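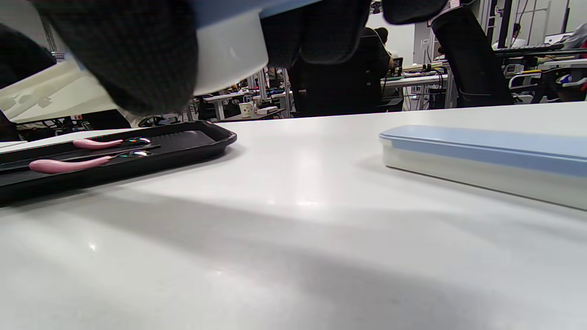 You've gone soft on Dreta, a reader wrote under my last post, and a ceasefire that leaves their guns on the ridge is just a slower way of losing. Fair enough! I got a bunch of comments along those lines, and I'd sooner answer in a proper post than keep typing little paragraphs into the comment box on my phone.

19/06/2018

So, for anyone just wandering in: the Joly crossing is open again. It's been open for a few weeks now, trucks only, daylight only, and both sides stamp your papers as if the other side's stamp isn't already there. Hestard calls it a "temporary transit arrangement" and Dreta calls it a "border." They signed the same page. I've read both versions and the only word that differs in the whole first article is that one, and everybody at the table clearly agreed to leave it alone and go home.

The reader's argument (and it's a decent one, I'm not making fun) is that Hestard had the upper hand in February and gave it away. Dreta's supply road was cut, their militia was short on fuel, and another month of pressure might have pushed them off the ridge for good. Why stop then?

Well, I've heard "another month" before. We heard it the winter before last, when the shelling moved down to the orchards, and we heard it again when the mediators walked out. The fuel shortage was real, I believe that part. But the people running low on fuel first were the ones in the lower villages, who heat with it, and the militia took what was left. Siege math always looks great on a map and then you remember who's standing last in line.

And the ridge! Everyone talks about the ridge as if it were a chess square. You can see the crossing from up there, yes. You can also see it from the water tower on the Hestard side. Neither side can move anything at Joly without the other watching, and they've been stuck like that for years, and I don't see how one more push changes it unless somebody is ready to hold a bare hilltop through the snow with one road up.

What bugs me more is the local vote, which hardly got mentioned in the comments. Joly held its own ballot on whether to accept the arrangement, and it passed 3822 to 3378. That is close. That is really close, in a town where half the streets have a cousin on the other side. I saw people on both sides calling it a clear mandate, and come on. If I were on the town council I'd be spending every day thinking about those 3378. Some of them lost homes on the ridge side and the text says nothing about when they get to go back, or even look. There's one line about property claims and it says they'll be "addressed in a later phase." I've been following these talks long enough to get a stomachache from the words "later phase."

Then there's the observer mission. Almost 700 people on paper, which sounds like plenty until you read how they're spread out -- most of them sit in the two district capitals, writing up what other people phoned in. At the crossing itself the plan gives us 40. They work in shifts. They can't search a truck, they can only note that a truck went through. I'd trade a good chunk of the office staff for a second team down at the bridge, and I'd let them open a tailgate now and then.

And since somebody asked: yes, Davico got the contract to run the scales and the parking area. I don't love it. They hauled freight for both sides during the worst of it, and they did very nicely. On the other hand, they're about the only outfit both governments will pick up the phone for, so who else was it going to be? What I'd want is the fee schedule posted on the wall where drivers can read it. Right now you pay what the guy in the booth tells you, and the guy in the booth has moods.

Back to being soft, though. I don't think Dreta's leadership has had a change of heart. I think they were cold and broke and took the deal they could get, and they'll test it as soon as they're warm again. Probably with something small, a checkpoint nudged down the road, a patrol that "gets lost." How Hestard answers that first one matters more to me than who blinked in February. Answer too hard and we're right back in the orchards. Shrug it off and the checkpoint stays, and there's another one behind it by fall. I'd like to see the response written down now, while everyone's calm, and I haven't seen any sign that it is.

Could I be wrong about all this? Sure. I was wrong about the mediators (I said they'd never come back, and they were back in two weeks with new folders). If the ridge lights up again this summer, I'll put that reader's comment at the top of the page and eat my words in public.

But trucks are getting through. Flour is cheaper in Joly than it was in the spring, and the pharmacy has insulin without a waiting list. I'll take that over another month.

Comments are open as usual. Please keep it civil, and please stop emailing me maps -- I have the maps! Next time I want to get into the property claims line by line, so if you've got the annex in a version that isn't a sideways scan, send it over.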